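Collecting Demonstrations for Small-Part Picking
Project report, Shabnam Sial and Mudassar Zaidi
Modholm Technical College, Applied Robotics course, spring term

1. Task

Our assignment was to collect a set of recorded demonstrations that could be used to train a policy for picking up small loose parts from a flat work surface. The training itself belongs to the next group. We were asked to hand over recordings, labels, and a report on how the recordings were made and what is wrong with them.

The parts came from the mixed bin in the Ultari lab. They are odds and ends from old assembly exercises: clamps, brackets, caps, connectors. We did not sort them by type. The next group wants a policy that can handle parts it has not been told about, and a sorted set would have made the task too easy.

2. Setup

We used the lab's tabletop arm with the two-finger gripper and the camera mounted at the wrist. The arm was driven by hand through a leader arm of the same shape. One of us drove and the other started and stopped the recordings, set out the parts, and wrote the log. We changed places after every 10 episodes. Longer turns gave worse results, mostly because the driver started to rush the approach.

The recording software is called Weltulent and was written by an earlier class. It saves camera frames, joint positions, and gripper opening together, with one folder for each episode. It has a habit of keeping the previous label if you forget to type a new one. We lost most of a Wednesday afternoon going back through folders to fix this, and we suggest that the label field be cleared after each save.

3. Procedure

Each episode followed the same order. The helper put a few parts on the surface and called out which one was the target. The driver opened the gripper, moved over the target, came down, closed, lifted, and set the part in the tray. Recording stopped when the gripper opened over the tray.

If a grasp failed, the driver was allowed up to 3 more tries in the same episode. We kept these episodes and marked them "retry". Our supervisor thought they should be thrown out. We disagreed, as a policy trained only on clean grasps has never seen how to recover from a miss, but we stored them in their own folder so the next group can decide.

Parts were placed in two ways. In spread layouts there was at least a finger's width between neighbors. In cluster layouts the parts were close together or touching. Cluster layouts took longer to drive and had more retries, and the driver often had to turn the wrist before coming down.

4. Results

We recorded 1011 episodes. All of them have been checked for missing frames and for a correct label. The retry folder is the smaller part of the set, and most of what is in it comes from cluster layouts with flat metal parts.

5. Image quality

The biggest problem in the data is motion blur. The wrist camera moves with the arm, so any fast movement smears the picture. We did not notice this while driving, since the driver watches the real table and not the camera feed. It showed up when we went through the frames one by one.

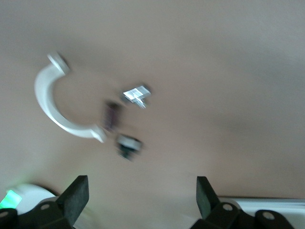
Figure 1. Wrist camera frame with motion blur. Gripper open, cluster of small parts beside a white C-shaped clamp.

In frames like Figure 1 the large clamp can still be recognized by its outline, but the small parts beside it have doubled edges. The silver piece looks almost like two overlapping pieces. A person labeling this frame would have to guess where its edges are, and we expect a model would have the same trouble. The gripper fingers stay fixed relative to the camera, so their position in the picture is not a problem.

We tried 2 things. First, we lowered the speed limit on the leader arm for the last part of the approach. This helped, and the driver got used to it quickly. Second, we shortened the camera exposure. That made the pictures too dark under the ceiling lights, so we went back to the old setting. A lamp from the Shaikh room next door would probably fix it – we were not able to borrow it before the end of March.

Blurred frames have not been deleted. Taking them out would leave gaps in the motion data. Each frame now has a sharpness score in the log, and the next group can set their own cutoff.

6. Notes for the next group

Use the slow approach setting from the first day. Wipe the surface before each session – dust shows up in the close frames. Log the target part by its bin number and not by a description, as the two of us often used different names for the same part. The scripts for checking labels and computing the sharpness score are in the project folder with the recordings.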